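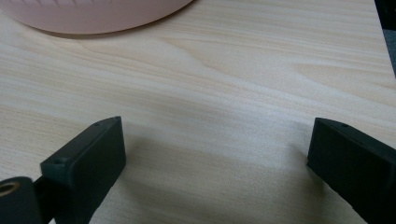

The table, and the pink thing that came with it

The table was the first piece of furniture Melina Pappas had ever bought without asking anyone what they thought of it, and she was so pleased with herself that for the first two weeks she ate every meal at it standing up, because the chairs hadn't come yet.

She had measured the wall on the back of an envelope, then measured it again after supper in case the wall had changed its mind, and then she had ridden the bus all the way out to the store (the 40, which takes the long way past the reservoir and lets you off on the wrong side of the road) to run her hand over the one on display. It was pale, paler than in the catalog, with lines in the wood that went along quite sensibly and then, in one place, leaned over into a curve as if they had heard something interesting. She had stood there so long that a young man asked if she was waiting for somebody.

"No," she said. "I'll take this one, please."

Her sister's boy carried it up to apartment 407 and put the legs on it. He was a kind boy and he didn't scratch anything. On his way out he set down a round pink thing he had brought up from the car, said his mother didn't want it back, and was down the stairs before Melina could ask him what it was.

So there it sat, at the far end, with its shadow tucked in under it. It was the pink of the inside of a shell, or of the soap her grandmother used to keep for company and never let the children touch. Melina had never owned a pink thing in her adult life. Her mother had been firmly a brown and green person, and it had been a brown and green house, with a dark table in the middle of it that you weren't allowed to put a glass on, or a newspaper, or your elbows. When the house was sold that April, the dark table went to a cousin with a proper dining room. Melina had polished it one last time before the truck came, and she had cried a little into the rag, and afterward she found she didn't miss it in the least.

She meant to call her sister about the pink thing. She meant to every evening. But Vlad, the cat, had to be fed first, and then the dishes wanted doing, and then the light would come in low across the table the way it did at that hour, and she would pull up a stool from the bathroom and just sit with her tea, following the lines of the wood with one finger as far as the curve and back again.

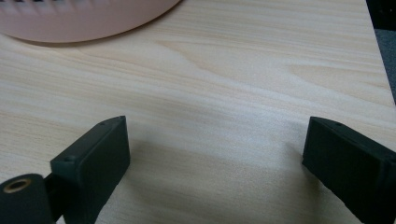
Where the lines go around

"You could put a bowl of fruit on it," her sister said, when it was finally her sister who called. "A nice runner. Something down the middle."

"I could," said Melina.

"It looks so bare, he tells me. Just wood and that pink thing."

"It does," said Melina happily. She had the phone against her shoulder and her cup down in front of her with no saucer under it — no saucer at all! — and both her elbows out to the sides like a goose about to take off. It was on the tip of her tongue to ask. She looked along the table at the round pink edge and the little row of marks near the top of it, and thought how it would be once she knew. It would have a name then, and a use, and likely as not a cupboard it belonged in.

"Are you still there?" said her sister.

"I'm here," said Melina. "How are your tomatoes doing?"

And her sister, who had a great deal to say about tomatoes, told her.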